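I've been meaning to write about the teaching sessions at Drallora for weeks, and then half-term happened and the boiler happened, so here I am on Thu 27 October with a pot of tea and a slightly sore wrist, finally getting on with it.

For anyone new: I go in two mornings a week to show a robot arm how to do things. I don't write any code (heaven help them if I did). I hold a hand controller, I move my hand, the arm moves too, and everything it does gets recorded so that a model can learn from it later. We're on the bracket job at the moment, with a bent metal bracket and a dark tray, and I've grown oddly fond of both.

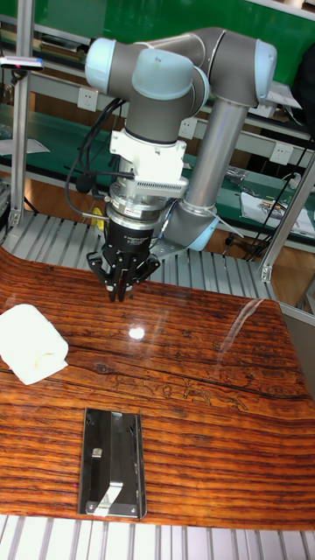 The first thing I had to unlearn was hurrying. At home I pick up a teaspoon without a thought, but with the controller you feel every little decision, and if I dither on the way down then the dithering goes into the recording along with everything else. Yeshi Ambaye, who trained me, used to make me do the whole movement in the air with my bare hand before I touched anything, and I felt a right fool, but I still do it now when I've had a bad run.

Then there's the question of how tidy a demonstration ought to be. My early ones were terribly careful, the same approach every time, and I was rather proud of them! They were kept, but I was asked to vary things: come in from a bit further over, turn the wrist a little sooner, and if I got it slightly wrong, to put it right and carry on. The recoveries are useful, apparently. I've done 217 on this job so far and I'd say 83 of them have a wobble I'd once have wanted to delete.
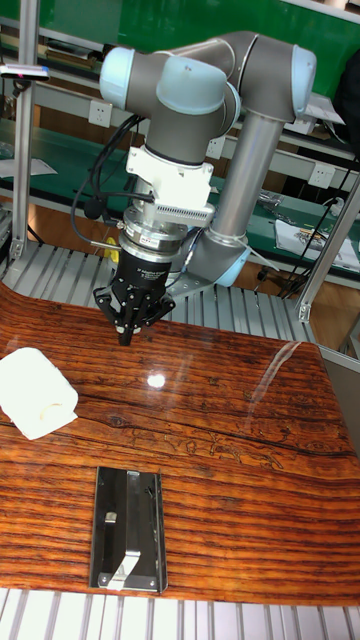
Nahom Lencho wrote to me after the last post: "Don't you find you start moving like the arm? I did the Bunnag job all summer and by the end I was lowering mugs onto the table dead straight, and my wife thought I'd hurt my back."

Yes, Nahom, I do! I caught myself at it with the milk on Sunday. I think it comes from all that lining up over the top of things. Height is the hard part for me. Left and right I can judge perfectly well, but how far the fingers still have to go is another matter, and my habit is to stop early, lean over for a better look and then creep down the last bit. Hiwot Yilma told me to pick one spot on the bracket and keep my eyes there, and that has helped more than anything else I've tried. 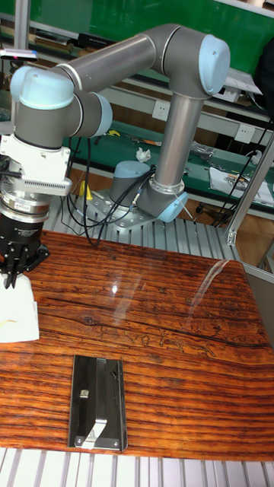 *The arm, the bracket and that very stripy tabletop.*

Next week we carry on with the same job, and then there's talk of something with cloth, which I'm dreading a little. If any of you have taught folding by remote control, do leave me a comment, especially about corners.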